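CLIRNIS BUILDING USERS GROUP
Minutes of the meeting held 31 December 2003, Stillmont Hall, lower room

Quorum present. Minutes of the previous meeting approved with one correction: the floor sealer quote from Castaño was for materials only.

1. Matters arising
1.1 The invoice for door seals, $348, has been paid. Item closed.
1.2 Spare key for the loading door still outstanding.

2. Floor, lower room
2.1 The concrete was inspected under full lighting. Scuffs and stains are present. The surface was judged to be sound. No repair is proposed before sealing.
2.2 Glare was discussed at length. The floor throws back a strong white patch under the present lights. A gloss sealer was considered likely to make this worse.
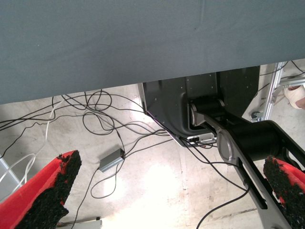 Item 2.2. Concrete floor and gray-blue fabric, lower room.

2.3 Castaño offers the sealer in gloss and matte. The matte grade costs $30 more for the full quantity. Agreed to specify matte.
2.4 Rubber mats were suggested as an alternative. Not supported. Mats lift at the corners and have to be moved for sweeping.
2.5 Test area to be sealed first, by the north wall, and left for 12 days before the rest is ordered. Result to be reported at the next meeting.

3. Fabric coverings
3.1 Gray-blue fabric to be kept as the standard color. Trorivham can supply the same shade by the yard. Minimum order 12 yards.
3.2 Creasing is faint and was not considered a defect. Pressing on site is to stop; the iron trips the breaker on the east circuit.
3.3 Lower edges are to be kept clear of the floor at all times. A hem touching the concrete picks up grit and will also pick up sealer during the work.
3.4 Brushing to be done before sweeping, monthly, starting in April. A log sheet will be hung inside the closet door.

4. Cables at low level
4.1 Cables plugged in below fabric height are to be checked for strain at the connector whenever the floor is cleaned.
4.2 No wet mopping within 30 inches of any plugged-in connector. Dry sweep or vacuum only.
4.3 Labels to be fitted at both ends of each cable. One pack of 100 labels approved.

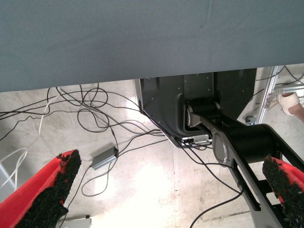
Castaño replied by letter that the matte grade still shows streaks if it is rolled toward a light source, and advised working across the room in one direction with the lights off. The letter added that old seams should be vacuumed twice before the first coat. Both points accepted and added to the work instruction.

5. Lighting
5.1 Diffusers for the ceiling fixtures deferred until the test area has been seen.
5.2 Lamp wattage to remain as is.

6. Other business
6.1 Stillmont has asked for the storage closet to be cleared by April. Agreed.
6.2 Broom heads to be reordered, same type.

Next meeting to be called once the test area has cured.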